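Corrosion sets the schedule for maritime patrol aircraft

Airframe life in a maritime patrol fleet is normally quoted in flight hours. For aircraft that spend most of their time low over salt water, the figure is a poor guide to when the next heavy inspection falls due. Calendar time and washing intervals matter more, and fleet planners have begun to write their maintenance programs on that basis.

The Varma, a twin-turboprop patrol type, is a useful case. Its original program called for a structural inspection at fixed hour limits, with corrosion findings treated as extra work. Inspectors kept opening the same areas and finding the same damage: the lower wing skin aft of the main gear, the floor beams under the galley, and the frames around the sonobuoy launch tubes. Hours flown had little to do with how bad it was. Aircraft parked outside at a coastal base were in worse shape than aircraft that flew more and slept in a hangar. 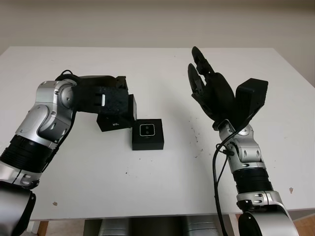 The revised program sorts each zone by exposure. Zones open to spray or standing water are inspected on a calendar limit, whatever the aircraft has flown. Sealed zones stay on hours. Zones that fall between the two take whichever limit comes first. The change added work in the early years of service and removed a good deal of unplanned work later, chiefly because pitting was caught while it could still be blended out within the repair manual limits.

Washing is the cheaper half of the problem. A fresh-water rinse after the last flight of the day removes most surface salt, but it does little for the wheel wells, flap tracks and engine mounts, where salt collects behind brackets. The Daron depot uses a taxi-through rinse for the underside and follows it with hand washing of the wells. Pressure is kept low near seals and antenna bases. High pressure drives salt water into lap joints, and several of the worst skin findings were traced to this.

Sealant is the other weak point. When a floor panel is lifted for wiring work, the old bead is cut, and the quality of the new bead depends on how long the panel can stay down to cure. On a busy flight line it often goes back into service early. Daron now schedules wiring changes and floor inspections together, so each bead is cut only once per visit.
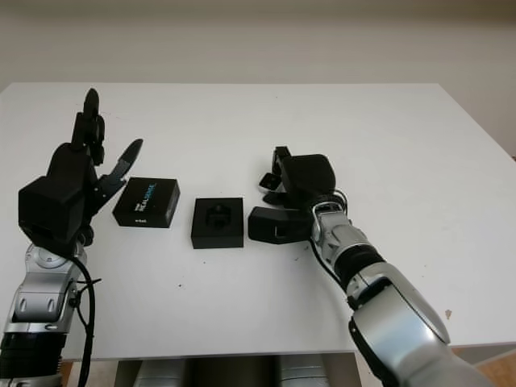

Zübeyde Avcı

Sensor upgrades complicate the picture. The Nanus radar fit adds a ventral fairing with its own drain path, and the first installation drawings placed two drain holes forward of the lowest point when the aircraft sat on its gear. Water pooled behind them. The fix was a relocated hole and a sloped filler, neither of them expensive, but each modified aircraft had to come back in for it.

Weight is tracked with the same care. A full strip and repaint can add enough to shift the empty center of gravity, so each aircraft is weighed again before release. The depot weighed one Varma 496 pounds over its previous record, most of it in old paint layers, added wiring and brackets left behind from removed equipment.

Teltura, which supplies the fleet's tracking software, plans to add exposure records by base in September. Until then, planners will enter parking location by hand.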